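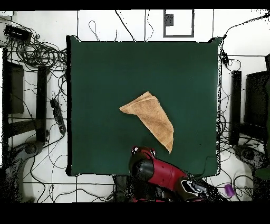 Demonstration teaching (robots)

Demonstration teaching, also called teaching by showing or programming by demonstration, is a way of getting a robot to do a job by having a person do it first through the robot's own arm. No code is written for the motion itself. The person either takes hold of the arm and pushes it through the task, or drives it from a distance with some kind of controller. The joint positions are recorded, usually with camera video alongside, and used later for plain playback or for training a model.

Contents
1 Terms
2 Showing by hand
3 Showing by remote control
4 What gets recorded
5 Cloth as a test task
6 The Traltthorpe set
7 Problems
8 See also

Terms

Usage is a mess. "Kinaesthetic teaching" nearly always means hands on the arm. "Teleoperation" means remote control, any kind. "Lead-through" is the older factory word, still used for paint and welding arms. One complete go at a task is a demonstration, an episode or a trial depending on who is writing. This article uses episode.

The person doing the showing is the operator or demonstrator. Same thing here.

Showing by hand

The arm is put in a slack mode, where the motors hold up its weight but don't resist much else. The operator grips it near the wrist and moves it. Opening and closing the gripper is done with a button, a pedal, or by squeezing the fingers directly.

Good points: cheap, no second device, and the operator feels contact through the arm. Most beginners manage a simple pick and place the first afternoon.

Bad points: the operator's hands and sleeves get in the camera view. Two arms at once is very hard for one person. Heavy arms are tiring and small ones get bent about by accident. A common fix for the hands problem is to record joint positions only, then play the motion back with nobody near and film that. Works for rigid objects. For cloth less so, the second run never starts from quite the same heap.

Showing by remote control

Main types:

Leader and follower. A second arm, same joint layout and often smaller, is moved by the operator and the working arm copies it. Very direct. Needs the two arms to be lined up at the start or the follower will jump.

Hand controller. Tracked in space, gripper on the trigger. The software works out the joint angles, so the elbow may go somewhere unexpected.

Joystick or 3D mouse. Slow but steady. Fine for pushing and inserting, poor for anything that needs a flick.

Keyboard. Mostly for setting up.

The operator may stand beside the robot or work only from the camera picture. The second is harder but it is fairer to the robot, as the person then sees only what the robot will have to go on. Depth is what people complain of most. Newcomers tend to stop short of the object and close on air.

Delay matters. A small fixed delay can be got used to. A changing one can't, and operators respond by moving in short hops, which then turn up in the learned motion.

What gets recorded

Typically:
joint angles, measured and commanded
gripper opening
one or more camera views, commonly head and wrist
time stamps
a short task label in words
whether the episode was judged a success

Commanded and measured angles are not the same and should both be kept. The gap between them carries some of the information on contact. Older sets often kept one only and didnt say which.

Cloth as a test task

Folding a towel is a standard exercise. Towels are cheap, don't break, and have no fixed shape, so a motion that is simply replayed soon fails. The robot has to look. Terry is easier to pinch than smooth cotton but the loops catch on fingertips, and a thick double layer may spring open again once let go.

Usual practice is a table covered in one plain colour that differs from the towel. Starting states are varied on purpose: flat, half folded, folded corner to corner, dropped in a heap. One-arm folding is generally done by pinching a corner, lifting and dragging over. Two arms give a squarer fold but double the operator's work.

Judging success is awkward. Some groups measure the covered area afterwards, others just have a person say yes or no. Results from the two can't really be compared.

The Traltthorpe set

The Traltthorpe set is a collection of cloth episodes, released in July and revised on 27/09/2018. The first release had 1,210 episodes, the revised one 2,215, all by remote control. Labels are short ("fold towel", "straighten corner"). Of the later episodes 64 are marked as failures and were left in, which users have found handy for training success checkers.

It is often used with Kahraman, a playback and trimming tool which cuts the still period at the start and end of each episode. Dista, a seperate format, stores the same data with video and joint readings in one file. Conversion between them loses the commanded angles unless the option is set. The Plostness set, at 2,513 episodes, was shown by hand, rigid objects only, so the two are seldom mixed.

Problems

Operators differ. One goes fast and wide, another creeps. A model trained on both may do neither properly, and hesitations get learned too.

Recovery is under-recorded. Skilled operators rarely miss, so the robot never sees how to get out of trouble. Some groups ask for deliberate bad grasps followed by a correction.

Cameras move. A slight knock to the mount between sessions can spoil a trained model while looking like nothing to a person.

See also
Teach pendant
Motion playback
Handling of soft materials
Remote manipulation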